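Stederar reef slate and fish ID set, a season and a bit with it

Posting this fast before I pack again so excuse the typing.
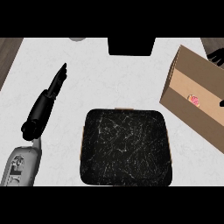
Bought the set in August, used it on two trips, one warm and one not so warm. It's a writing slate, two pencils on cord, and a ring of plastic fish cards for the reef. 96 species. You clip the whole lot to a D-ring and off you go. I log fish for my own fun, nothing scientific, been doing it years with a cheap slate and a bad memory.

Short version: cards very good, slate good, clip bad. Buy it, change the clip.

The cards

Sorted by body shape, not by family. Took me a few dives to like that. My old Brostari cards went by family so I kept flipping to where the wrasses should be and getting gobies. But under water you see a shape first. Long thing on the sand, flip to long things on the sand. Makes sense once it sinks in.

Drawings, no photos. Good call. Photos of fish at depth all come out blue and you can't see the bars. Drawings show the bit that matters, the eye stripe, the spot by the tail, whatever. Juveniles get their own small drawing when they look different from the adult, and with angelfish they really do. I had a young emperor in a gully, dark blue with the white rings, and found the card while it was still sitting there. First time that has ever worked for me.

Parrotfish are weak. Females mostly missing, just a line saying "drab, brown to gray". Thanks. Half of what I see is drab, brown to gray. Same with damselfish, there's a handfull of them and then you're on your own.

Print is big enough for me without the reading lens, down to the size line. Size line I can't read. My buddy Rok Stan can, he's got better eyes and likes to say so.

Depth ranges are printed in feet on the front and meters on the back. Odd choice. You get used to it.

The slate

Matte white, rounded corners, pencil takes well. I press hard and it holds. Comes off with toothpaste and an old brush, or the scrubby side of a sponge if you're in a rush. Don't use the powder cleaner, I did on the last one and it went shiny and after that no pencil would bite.

There's a printed grid down the left side for tallies, one column each for single, few, many. Useful. I stopped writing numbers and just tick. On a 60 minute dive I can fill one side and most of the other. Wish the ticks boxes were bigger, with 5 mil gloves on I'm all over the place.

Ruler along the edge, handy for nudibranchs if they stay put.

It floats a tiny bit. Not much but it does, and it drifts up in front of your mask when you let go. Slide a small lead on the cord. Or shove it under a strap.

The clip

Bad. Plastic gate, went stiff after the first trip, sand in it I guess, rinsed it every day. Then it cracked on the boat ladder on the second trip. Almost lost the cards. Swapped for a stainless bolt snap I had in the spares bag and it's been fine. At this price they should put a metal one on.

The ring that holds the cards is fine, by the way. Opens with a thumb push, so you can pull out the ones you don't need. I took the cold water cards off for the warm trip and it was a lot less flappy.

Pencils

Two. One graphite, one sort of waxy. Waxy one is junk, smears. Graphite one is a normal pencil in a rubber sleeve, so when it's gone just cut down any pencil and stuff it in. Bring a sharpener, the kind without a metal blade if you can find it, mine rusted solid by day three.

Against the others

Had the Brostari set for years. 43 species, thinner cards, corners peeled and water got in. Cheaper by a lot. If you dive once a year it's enough.

Tried a friend's Nultier too, the wrist one that rolls up. Great for notes, no fish on it at all, so you still need a book back on the boat. If you already know your fish get that one instead, its much less stuff hanging off you.

The Papadopoulos book is still what I go to in the evening. Cards get me to "some kind of butterflyfish, black tail base", the book gets me the rest of the way. They don't replace it and Stederar doesn't claim they do, fair enough.

Ordering

Came in nine days. One card was doubled and one missing (card with the boxfish). Emailed, they sent the right one, no argument, no postage. So good marks there. Box was way too big for what was in it.

Says on the sleeve it's good to 90 feet. No idea why a piece of plastic has a depth limit. Didn't go past that anyway.

Score

Cards 9. Slate 8. Pencils 5, and that's for the one. Clip 2.

Would I get it again, yes. Would like an add-on pack with more damsels and the female parrots, wrote and asked, they said maybe next year.

Will add a note if the ring goes. Boat's at 6 am, got to go find my other fin.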